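Saturday, January 6, 2024
Workshop notebook, back bench

Cold start this morning, so I had tea first and then pulled the Relline lamp out of its box again. It's the ceramic one with the twisted cord running around the base, the one my aunt kept on the hall table in Grarnbridge for my whole childhood (and told us not to touch, every single visit). Darcy Lavoie has been after me to finish it before March so it can go in the window at the shop. We'll see!

Where things stand: the chip on the rim is filled and sanded. I used the finer putty this time and went 3 rounds, letting each one sit overnight. Much better than the first try, which slumped. I can still feel the edge with a fingernail if I go looking for it, but I can't see it from the armchair, and the armchair is where people look at lamps from.

The glaze match is another story. Mixed four samples on scrap tile. Number one too yellow, number two too yellow again (same jar, silly of me), number three close but flat, number four nice in daylight and pinkish under the bulb. I'm leaning toward three with a coat of gloss over it. Hernán Muñoz thinks I should leave the fill plain white and let it show, and he did make a good case over the phone, but it's my aunt's lamp and I want the rim cream all the way around.

Wiring: old cord is off and in the scrap bin. New cord is the cloth-covered brown, 12 feet, which sounds like a lot until you think about where outlets are in old houses. Socket still to come from Chornovol. If they send the short one again I'm driving over there.

Also looked at the little Lestedus dish from the same box. Marked 900 on the bottom in pencil. Price? Stock number? My cousin says it was a wedding present, my mother says it came from a church sale, and they have each told me so twice. No crack that I can find, rang it with a knuckle and it sounded fine. Washed it in dish soap and the gray came right off, so no bleach needed, hooray. Keeping it for the bedroom, for rings and loose buttons.

The shade is what's really bothering me. The frame is good but the fabric is gone along two panels, and I have a yard of linen that's nearly right and a yard of silk that's exactly right and scares me to death. Might practice on the wire frame from the junk lamp first.
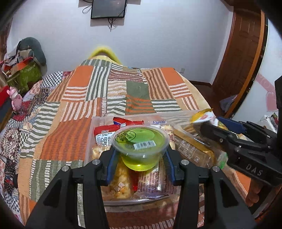

Green jelly cup and the snack tray, on the patchwork quilt.

Next time: gloss over sample three, check it under the bulb as well as by the window, call Chornovol about the socket, ask Darcy if she still has the small clamps. Cut a paper pattern for the shade before I go anywhere near that silk. And label the glaze jars, please, both of the yellow ones.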